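Keeping paintbrushes in order on a small table

22 Apr 2020

In our flat in Lilside the painting table is also the table for breakfast, so every evening the brushes must go away somewhere. For a long time I put them in a drawer, lying one on top of another, and the hairs became bent. Now they stand in a cup, and I want to share what I have learned from this small change.

Choose a cup that is heavy for its size. A ceramic one is good, and a square shape does not roll if somebody pushes it over. Old cups from the kitchen are fine, but after paint has been in them please do not drink from them again. I keep the cup at the far side of the table, where my sleeve does not catch it.
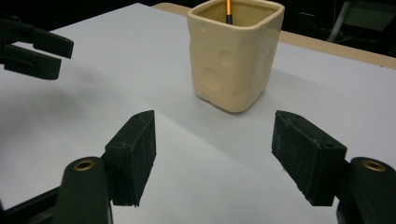 The brushes stand with the hairs up and the end of the handle down. This is for dry brushes only. If the brush is still wet, water runs down under the metal part, the wood swells and the paint on the handle begins to crack. Lay wet brushes flat on an old towel for one night, and put them in the cup in the morning.

My neighbor Glenys Bellamy washes her brushes with plain hand soap and cold water, and I do the same. Press the hairs gently between two fingers until the water is clear — do not twist them. Then make the point again with your fingertips. 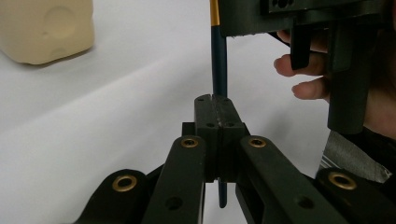
When you take a brush out, hold it by the handle and lift it straight up. If you pull it to the side, it takes the other brushes with it, and the long ones can turn over a light cup. I keep long handles at the back and short ones in front.

For the white table top, wipe acrylic paint while it is fresh, with a damp cloth. Dry spots I cover with a wet paper towel for ten minutes and then push off with an old plastic card. Do not use the rough side of the sponge, it leaves dull marks which show when the lamp is on.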